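Sorting Small Things by Color, and Why I Keep a Stack of Plates for It

If your house is anything like mine, there is a drawer somewhere full of loose blocks, game pieces, buttons and bits that belong to something, and every July when the cousins come to stay it all ends up on the floor. I have tried lidded bins and those hanging pocket organizers (never again!), and what I keep coming back to is a stack of plain colored plates with a low rim.

Clear the table completely first. I mean everything, even the napkin holder, and give it a good wipe, as crumbs have a way of traveling into the toy box. A pale tabletop is lovely for this job because small pieces show up so well against it, but an old white sheet over a dark table does nicely too.

Set out one plate for each color family and leave a hand's width between them. Purples go on the purple plate, blues on the blue, and so on down the line. Little children pick this up without any explaining at all, and they will happily keep going long after you have wandered off to start supper.

Work from the middle outward. Tip out a small handful at a time, put each piece where it belongs, and only then reach for more. I once emptied a whole tub of more than 190 pieces at one go and we ate dinner off our laps that night.

Then there are the in-between shades, which cause most of the arguments in our family. Turquoise is the worst of them. Leave those pieces on the bare table until the easy ones are finished, and then decide on them all together.

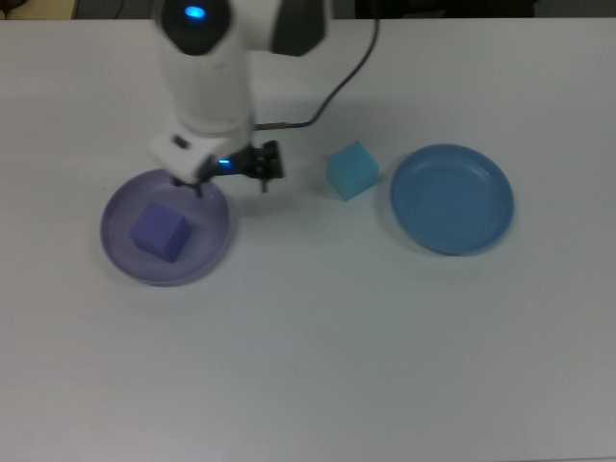 Should a turquoise block go with the blues or the greens?
Put it with whichever group is smaller, and then stick to that choice the next time you sort, so everyone in the house knows where to look.

When the plates are full, slide each one into its own zip bag or shallow box, and wash the plates with the supper dishes.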